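Rakiya Lawal
May
Home · Threads · Replies · Media · Likes

1/ Okay friends, settle in with something warm to drink, because I've finally started on the old server board from my uncle's print shop and I have a lot to say about it. More than I should, probably, for a hunk of green fiberglass that has spent most of its life in a closet.

2/ Some background for the new people (hello, there are a bunch of you since the typewriter thread!). My uncle ran a little shop that printed menus, church bulletins, wedding programs, that kind of thing. All the jobs lived on one big noisy computer in the back. We called it Matlala. I have no idea where the name came from, it was just on a strip of tape on the door of the closet.

3/ When the shop closed, Matlala came to me, along with two boxes of cables and a stapler the size of a shoe. The case was in bad shape, badly rusted along the bottom, so I pulled the board out of it, wrapped it up and promised myself I'd get around to it. That promise is older than some of my houseplants.

4/ What I'd like to do is clean it, find out if it still runs, and if it does, put it in a new case and use it for family photos and my cousin's recordings. If it doesn't run it's going on the wall in the hallway. I've already picked the spot, which my husband says shows a lack of faith.
12 replies · 3 reposts

5/ First evening was all dust. I used a soft paintbrush (a cheap one, new, never been near paint) and a hand blower, the squeezy rubber kind people use for camera lenses. You go slowly and you hold the brush like you're doing somebody's eyeshadow. It's lovely work if you've had a long day.

6/ A few of you asked if I wear a wrist strap. I do! I clip it on before I touch anything and I keep the board on a mat. Pieter Hendricks, who taught the evening repair class I took at the community center, would drive over here and take my screwdriver away if I didn't.

7/ Second evening: fans and heatsink. The heatsink on this thing is a big heavy block and it was stuck down tight. I didn't pull. I warmed it with a hair dryer for a bit and then turned it ever so slightly one way and the other, a tiny wiggle, over and over, talking to it the whole time. It let go with a little sigh, and I may have cheered loud enough to wake the dog.
31 replies · 7 reposts

8/ If you ever try this, please be patient at that part. I once yanked a heatsink straight up on my college computer and the processor came along with it, pins and all. I spent a whole weekend straightening pins with a sewing needle. That poor machine never did come back.

9/ So now I've got to the middle of the board, and the old thermal paste. For anybody who hasn't met it, it's the goop that goes between the processor and the heatsink so the heat can get across. It goes on smooth as frosting and then the years have their way with it.

10/ The chip is sitting in its metal frame with the paste still smeared over most of the top, pale and patchy, kind of the color of old spackle. There are memory slots on both sides of it, long black ones, and I'd forgotten how many there were. I used to think they looked like a tiny parking lot. I still do.
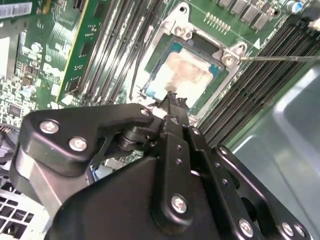

WHAT I'M USING TO CLEAN IT

11/ Nothing fancy. Rubbing alcohol, the strong kind from the drugstore, and coffee filters, because they don't leave fuzz behind. Cotton swabs for the edges only. You dampen the filter, you don't pour anything on the board, and you wipe from the outside in so you aren't pushing the old gunk down into the socket.

12/ I also bought a bottle of a cleaner called Skukau on Pieter's recommendation. It smells like an orange grove that has been through something. I'll use it for the first pass if the alcohol has a hard time, and then the alcohol again to take off whatever it leaves.

13/ The frame stays closed while I clean the top. I know some of you like to take the chip out and do it in your hand, and I've read all your messages, and I love you, but my hands aren't as steady as they were and those sockets do not forgive a dropped swab. I'll open it afterward for a quick look with my magnifier and shut it again.
18 replies · 5 reposts

14/ Memory slots get the paintbrush and the blower one more time. I've got the old sticks in an egg carton with the slot numbers written on bits of masking tape, so they can all go home to the same place. Thank you to whoever suggested the egg carton in the typewriter thread, I've been using it for everything.

15/ Question for the server people: I have half a tube of Drelar paste from a laptop job a few years back. It's been capped and kept in a drawer. Would you use it, or would you spend the money on a fresh one? My heart says use it up. My heart has been wrong about tubes of things before.

16/ Next time I'll put the new paste on and set the heatsink back, and then we'll find a power supply that fits. If anyone near me has an older one they'd lend out for an evening, send me a message, I'll feed you. There's soup and there's usually cake.
789 likes · 46 replies · Show more replies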